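Papers > Hand Tasks and Materials > Pilora Board Study > Section 3

3. The board and the pieces

3.1 Choice of the surface

The Pilora task needs a surface on which small upright pieces can be placed, lifted and moved to another place. In our first trials at Clundbridge the pieces stood directly on the table. The results were difficult to read, as a piece could be put down anywhere and we had no clear rule to say if a placement was good or bad. For the present study we therefore used a flat white board with separate plates on it. The board is a rectangular plastic panel, large enough that both hands can work above it at the same time. It lies on a black table. The strong contrast helps to find the border of the working area, and the older users in the first trials had asked for this.

The panel lets a little light through. We had first considered this a defect and ordered a fully opaque one from Urbańczyk, but the new panel was more shiny and gave reflections in the afternoon, so we returned to the first.

3.2 The plates

The smaller plates are square and can be arranged on the board together with the cut-outs. Two of them are important for the results reported here. The small raised plate carries two pieces standing side by side. The distance between these pieces is short, and the fingers must come in from above or from the outer side. The larger square plate gives more freedom, and the pieces on it may stand far from each other. We call the first one the narrow plate and the second one the open plate.

It was expected that the open plate would be easier. This was true for lifting. For placing, the difference was much smaller, and in the slow trials it disappeared. One explanation is that the narrow plate shows the correct position clearly, while on the open plate the user must decide for himself where the center is – and this decision costs time.

3.3 The cylinders

All pieces are blue cylinders. They differ in height, and the set has a short form and a taller form. We kept one color on purpose. In the related Prida set the heights are marked by different colors, and users soon begin to follow the color and do not look at the height any more. With one color, the height has to be judged again for each piece.

The taller form falls more often. In 2162 placements we recorded 153 falls, and most of them were with the taller cylinder on the open plate. A fall was counted when the piece was lying on its side after release, also when it had touched the plate correctly before. If a piece fell and knocked over its neighbor, we recorded it as one fall. This rule was discussed for a long time between the authors, and we do not claim it is the best one.

3.4 Arrangement before each series

Each series consisted of 35 placements, with a shorter last series when the session had to be closed early. Before a series, the board was wiped with a dry cloth and the plates were pressed down at their corners. Small dust under a plate is enough to make it rock, and then the taller pieces are not stable. We noticed this only in June, so the early series were repeated. The repeated series are the ones included in the total given above.

The side of the narrow plate was not changed during the study. We regard this as a limitation. Users with a strong preference for the right hand may have found it less comfortable, and a mirrored arrangement should be tested. Figure 2 shows cylinders of both heights on the plates.

Figure 2. The white board on the black table, with blue cylinders standing on the small raised plate and on the larger square plate.
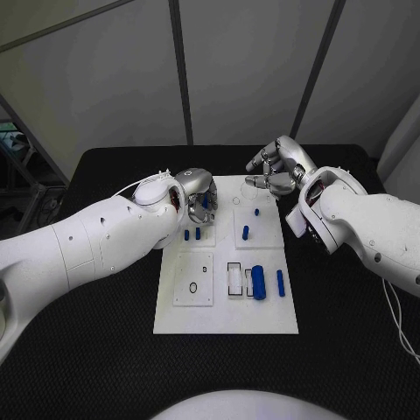
Maja Szewczyk: I would count the neighbor as a second fall. In our own tests the chain falls were the interesting ones, and with your rule they are hidden in the total. Could you give them separately?

Marijke Aerts: Good point about the dust. We had the same trouble with rocking plates and changed the whole set before we thought of cleaning under them. Did you try the mirrored arrangement since then?

Reader: Is there a drawing of the narrow plate anywhere? I only need the spacing.

Contact | Copyright Clundbridge Papers | Back to top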